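Cerdale Housekeeping Course, Unit 3: Small Storage
By Ellery, 19/01/2023
Last updated: July

Open wire storage lets air move and keeps contents in view. Small loose items go into a lidded container before shelving. Check that the lid is seated on all sides, then place the container flat on the panel.
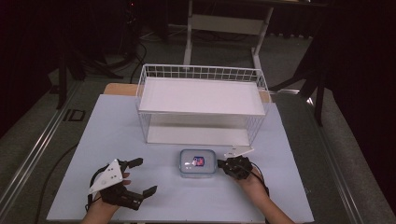 Fig. 2. White wire basket with flat panels; clear container with light blue lid in front.

Translucent sides allow a label to be read without opening the lid. Record the shelf position on sheet 201.

Shares: 3 | Comments: 2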